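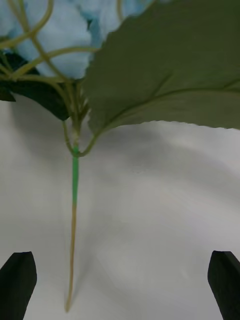 How often should the finger pads on the stem cell be checked?

Check them at the start of every shift and replace them every 800 picks, or sooner if a stem slips during the pull test described below.

Setting up and looking after the stem cell

These notes cover the Swati arm and two-finger gripper on the Londedeo flower line. They apply to single artificial stems only. Bunches and potted pieces run on the other cell and need a different recipe.

Before you start

Put the arm in manual mode and set the speed to 18 percent. Lock the infeed gate. You will need a 2.5 mm hex key, a lint-free cloth, isopropyl alcohol, a steel rule and a spare set of pads from the Drultadow drawer.

1. Clean the fingers

Open the gripper to its full width. Wipe the inner faces of both fingers with alcohol, then wipe the bevels at the top. Glue dust collects there and falls onto the white surface, where the vision check reads it as a broken stem. Let the fingers dry before you close them.

The fingers are matte black for a reason. If you order replacements, do not accept polished ones. They throw glare into the wrist camera and the stem edge gets lost.

2. Check that the fingers are parallel

Close the gripper on the steel rule at low force. Look for light between the rule and each finger. If there is a gap at one end, loosen the two screws at the base of that finger, close on the rule again and tighten while it is held. Repeat once with the rule turned around.

3. Set the open width

The open width for hydrangea is 63 mm. Enter it on the Grip page under Approach. A narrower setting catches the lower leaves on the way in, and a wider one brings the fingers too close to the next stem in the rack.

4. Teach the grip point

Jog the arm until the stem is between the fingers and check it in the wrist camera view. The stem does not have to be in the exact middle, but it should not touch either finger before the gripper closes.

Grip on the bare lower stem. Stay off the node where the leaf and flower stalks join the main stem, as that joint can pull apart under load. On stems with a green sleeve, keep below the sleeve too. It can slide, and the flower head then sits at the wrong height in the box.

Save the point as HYD_LOW. Do not overwrite HYD_OLD, which the Daltorent packer still calls.

5. Pull test

Close on a stem at normal force and tug it by hand, straight down. It should hold. Open the gripper and look at the stem for a crushed spot. If it slips, change the pads before you touch the force setting. If it crushes, lower the force one step and test again.

6. Trial run

Run 50 stems at reduced speed with the reject chute open. Any drop means going back to step 4. When the run is clean, unlock the infeed gate, return to automatic and write the pad count in the log.

Common faults

Stem not found: clean the camera window first, then check the lamp on the left side.

Stem swings after pickup: lower the lift acceleration. Heavy flower heads need a slower start than roses do.

Gripper closes on a leaf: the approach angle has drifted. Re-teach HYD_LOW and check the wrist bolts.

Page kept by Tanko Amadi. Last changed in January, pad interval updated.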